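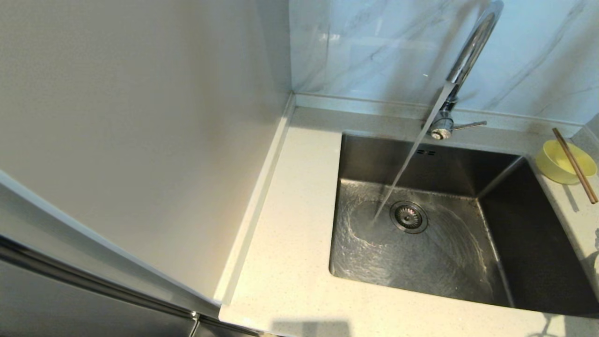 Which gripper is better for a robot that has to work at a kitchen sink, a soft one or a hard one?

A soft one is the better choice for bowls, cups and anything with a rounded rim, going by the trial that has just finished at Eltstead, while a hard two-fingered one still does better with cutlery and chopsticks.

Gripper trial at Fothergill kitchen ends in a split decision
22 July 2018

The long-running comparison of robot hands at the Fothergill workshop in Eltstead has come to an end, and those of us who have been following it since the winter (there are more of us than you might think, judging by the turnout at the open afternoon) finally have some results to chew over. The short version is that the Dorilitz hand won on crockery, the Bivov hand won on small thin things, and the camera turned out to matter a good deal more than anyone had put in the original plan.

Readers who came along in December will remember that the idea was a modest one. The workshop had been lent a Dorilitz gripper, which has three soft rubbery fingers that curl inwards when air is pumped into them, and it had already bought a Bivov, which has a pair of flat metal fingers that slide together like the jaws of a bench vice. Both bolt on to the same arm. Ikhsan Govindasamy, who runs the workshop and has a fondness for jobs that look easy and are nothing of the kind, thought it would be a good thing to put the pair of them through the same ordinary household work and write down what happened.

The work he settled on was washing-up, or at least the parts of washing-up that come before and after the scrubbing. The arm had to take a bowl from the worktop, hold it under the tap, turn it over to drain and set it down again. Then it had to do the same with a cup, with a spoon, and with a pair of wooden chopsticks, which went on to the list rather late and caused more discussion than everything else put together.

"We did try it all on a table first," Ikhsan told me over a very welcome cup of tea. "A table with a nice dark cloth on it, and the bowls set out in a row. Both hands looked marvellous. Then we moved to the sink and I had to go home and rethink the month."

The full count, for those who like to have it, is 3491 attempts over 14 weeks, divided evenly enough between the hands that nobody could complain of favouritism. An attempt was marked as good only if the object was picked up, rinsed and put down the right way up without being let go of in between. There was a fair amount of debate in the early weeks over what to do about objects that were put down the right way up but in the wrong place, and in the end these were given their own column in the results and left out of the main score. If you ask me that was the sensible thing to do, although I gather feelings still run high.

On bowls the Dorilitz was comfortably ahead. Its fingers settle around a rim and seem quite content with a wet one, and a slightly poor approach doesn't matter much, as the rubber gives a little and finds its own place. The Bivov needed to arrive dead square. When it did, the grip was as firm as you could wish for. When it was a few degrees out, the bowl would tip and slide, and there would be a clatter. Cups went much the same way, apart from the ones with big handles, where the Bivov could simply take hold of the handle and get on with it.

Chopsticks were another matter altogether. The soft fingers can't close down on something so thin, or at any rate these ones couldn't, and time and again the chopsticks rolled off the pads and had to be put back by hand for another go. Leaving them resting across the top of a bowl, as people do when they've finished eating, made it harder for both hands, and the Dorilitz in particular had a way of collecting one chopstick and leaving its partner behind. The Bivov picked up the pair together more often than I would have believed if I hadn't been sitting there watching it.

Spoons fell somewhere in the middle. The Bivov had the better score there as well, though Ikhsan says he would like to repeat that part with a wider range of spoons before he puts his name to it, the ones in the drawer having all come from the same set.

The real surprise of the trial, and the part that took up most of the talk at the open afternoon, was to do with seeing. Nhàn Hoàng looked after the cameras, and she had a harder job than anybody. A modern kitchen is full of things that a depth camera dislikes. Brushed steel throws the light about, polished chrome reflects whatever is near it, glossy wall tiles behave like a poor mirror, and running water is neither quite there nor quite not there as far as the software is concerned. With the tap on, the first camera would report that the bottom of the sink was moving, or that it had risen, or now and then that it had gone away.

Nhàn's first arrangement had the camera fixed on the arm just above the wrist. It gave a lovely close view of the object right up to the moment of gripping, when the fingers got in the way. Her second had it mounted at head height, looking down over the worktop and the basin together, so that the arm came in and out of view as it worked. She ran both for a while and then compared them with the water on and with the water off.

With the tap off there was very little between them. With the tap on, the higher camera was much the steadier, and almost 30 in every hundred of the failed attempts in the early weeks came down to the wrist camera misjudging how far away the bottom of the basin was. Moving the camera up put most of that right without anybody touching the grippers at all.

"I kept being asked which hand was best," Nhàn said, "and I kept having to answer that I didn't know yet, as the arm was putting the hand in the wrong place. You can't blame a glove for that."

She also spent a good while on the lighting. A lamp placed directly over the tap made matters worse, with bright patches sliding about on the water and on the tiles behind. Light from above and well off to one side was a good deal kinder, though it left part of the basin rather dim, and she had to teach the software to be patient with the darker side. She has written all this up in plain language and the notes are pinned inside the workshop door for anyone who fancies a read.

The controller came in for some attention too, although less than was planned. The original scheme had been to test a slow, careful setting against a brisk one for each hand, and this was done for the bowls and cups only. The slow setting was better for the Bivov, as you would expect of something that has to line itself up so exactly. For the Dorilitz it made no difference worth mentioning, and since the brisk setting got through a bowl in half the time, that was what everyone used from then on – with some relief, I think, on the part of whoever was sitting with the clipboard.

A word on cost, which several people asked about on the way out. The soft fingers wear. The workshop got through eight of them over the trial, mostly from small splits near the tip where the rubber had been dragged over the edge of the sink, and each change meant a stop, a spanner and a fresh check that the air was holding. The metal fingers needed a wipe and very little else. Ikhsan was careful to say that the sink edge was as much to blame as the rubber, and that a better path for the arm would have saved a few of them, so please don't take it as a mark against the makers.

Nothing was broken in the whole of the trial apart from one cup, which Ikhsan admits was knocked off the worktop by his own elbow.

As for what comes next, the Dorilitz hand goes back at the end of the loan and the Bivov stays where it is. There is talk of fitting it with soft pads, to see whether a bit of give in a hard gripper would help with rims while keeping the knack with chopsticks. Nhàn would like to try glassware, which is clear as well as shiny and so ought to be perfectly dreadful for the cameras, and she seemed very cheerful about the prospect. Neither plan has been settled, and much depends on how much time the arm can be spared from its other duties over the autumn.

The results sheets, including the disputed column for things put down in the wrong place, can be looked at in the workshop during opening hours. Please ask at the desk before going through to the kitchen, and mind the air hose, which runs across the floor just inside the door and has already caught me once.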